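Gripper pose jumps when I turn my wrist, tracking software or me?

Posted by Diệp Doãn

Hi all! I'm recording demos with a pair of hand-held grippers (the sort with a cube of black and white square codes stuck on each one) and running them through Plellar to get the paths out. Most of it is lovely. But when I roll my right wrist to reach for a lid, the pose flips over for 2 or 3 frames and then pops back as if nothing had happened. The left one hardly ever does it.

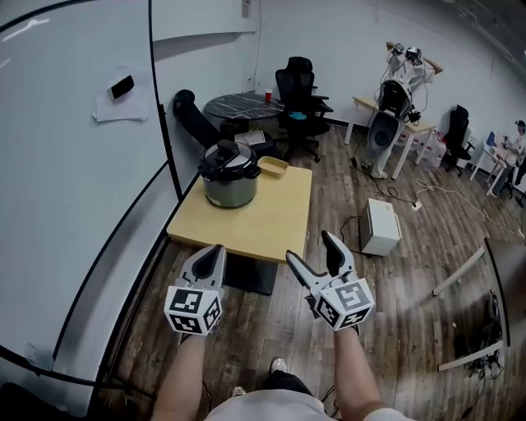
I've redone the camera calibration twice and it made no odds. My last take had 746 frames and the planner threw the whole thing out over one of these flips, which is a bit maddening when the rest was fine. Is there a setting I've missed, or do I need to write my own filter? I can manage a bit of Python but please be gentle!

Somkiat Phuthong

Sounds like the old flat marker problem. If the tracker can only see one face of the cube, and nearly square on, there are two poses that fit the corners almost equally well, and it picks whichever scores a hair better. Next frame it picks the other one. I had this for weeks with the Tudholm tracker and blamed my calibration too.

What sorted it for me was solving for the whole cube as one body. Look in your config for whether each code is treated as its own marker. If so, group them and give it the real offsets between faces (measure them, mine were out by up to 2 mm from the drawing). When it's still down to one face, keep both answers and take the one closest to the last good pose. That's maybe ten lines of Python.

I wouldn't smooth it first. A smoothing filter will happily average a flip into a nice curvy path that your arm then tries to follow.

Lokitow

just drop the bad frames and interpolate, works for me

Diệp Doãn

Ooh, they were all set up as separate markers! Grouping them now and I'll measure the faces tonight. Lokitow, I did try that, but it goes wonky if the flip lands just as the jaws are closing.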